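Unell plans its robot budget one simulated door at a time
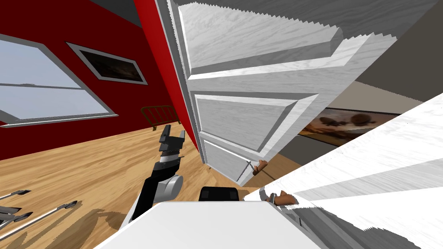 A simulated room with the robot's arm and an open panelled door.

Cliltport, August — Unell, which runs serviced flats, has put off buying its first mobile robots until the machines can cope with its doors on screen. The firm had budgeted for two this year. It will now spend part of that money on simulation, and has set aside 200 hours for trials in virtual rooms.

"Our first spreadsheet had a line for spare batteries and no line for doors," said Catarina Henriques, head of purchasing. "We have around 3000 doors. It was a very tidy spreadsheet."

The trials will be run by Langlois, a planning consultancy. Suppliers wishing to quote must list the handles their arm can work, the narrowest doorway it can pass through and the cost of support for five years. Brochures are welcome but will not be scored.

"A virtual door costs very little to scratch," said Čestmír Bednárik of Langlois. "The real ones have to be repainted, and I have seen the invoices."

Quotes should go to Hilde Dijkstra in Unell's purchasing office.

Last updated: August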